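Re: [handheld-practice] Start position and cable rule, draft 2

Tuva Ekström wrote:
> Section 3 says both grippers must be open before the
> operator touches the cloth. Does that apply to the left
> hand too, when it starts over the basket? And who checks
> the pads? At Kundix we only look at them in December.

Tuva, yes, it applies to both hands. The left one may start over the basket as long as the fingers are open. The folded cloth can touch the basket at the start.
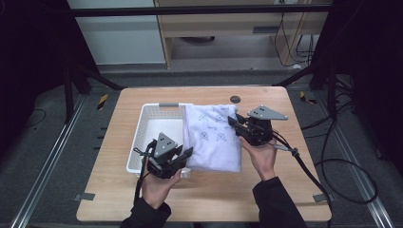
Last updated: December, 11:40

On cables, the draft says the slack goes to the outside of each arm and never across the cloth. A loop on the floor is allowed, but the operator must not stand on it. Ross wanted a limit of 400 mm on the loop. I left that out until we have tried it.

Pads are a different matter and I think once a year is too little. My proposal for section 4 is to look at both finger pads at the start of each shift, and to write down any fraying or torn surface with the side it is on. Left and right get separate lines on the sheet.

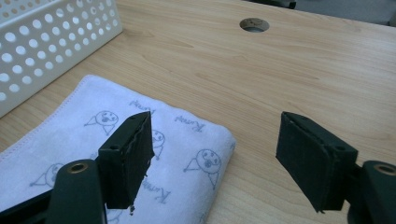
Filed under: Rules and Good Practice

We still need wording on when a pad has to be replaced. Dusenier goes by hours of use, Ornanero by how the surface looks. I lean toward the second. Please send text for 4.2 to the list and I will put it in draft 3.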